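Okay, a thread on the Widura transmission line, from someone who has now sat through 2 public hearings and drunk a lot of bad coffee.

The short version: Gorkier wants to build 75 miles of high-voltage line to get wind power from the ridge down to the substation at Durán. The state utility board was supposed to rule on the route permit and then sent it back for more work on the river crossing.

The river crossing has been the mess from day one. Gorkier's first plan put the towers right in the wetland on the north bank. The new plan moves them up the hill, which is better for the cranes and worse for the folks who live on the hill - and they showed up!

The board got 1,281 written comments. I have been reading them at night like a normal person. Lots of them are the same form letter with a different name on the bottom, but the ones from farmers are really good. Drain tile, soil packing, who pays when a crew tears up a field in a wet spring. Very practical stuff.

Also 58 landowners still haven't signed easements. Gorkier says it would rather make deals than go to court. I believe that about as far as the first missed deadline.

I'm for the line, by the way. I've said so before and got yelled at for it. The wind farm is already up there and gets told to shut off turbines when the old wires are full, and that drives me nuts. I still want the river part done right.

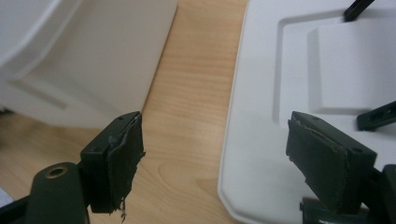
Why can't they just bury the line under the river?

They could, and the board has asked Gorkier to price it out. The company says going underground costs a lot more and takes longer to fix when something fails. Resonness, the firm doing the new review, has to check both of those claims and put its own numbers in the report.

Comments on the new review close 18th April. You can mail them or use the form on the board's site (it times out, so write yours somewhere else first and paste it in).

The board won't vote before September. I'll add to this thread when the Resonness draft gets posted.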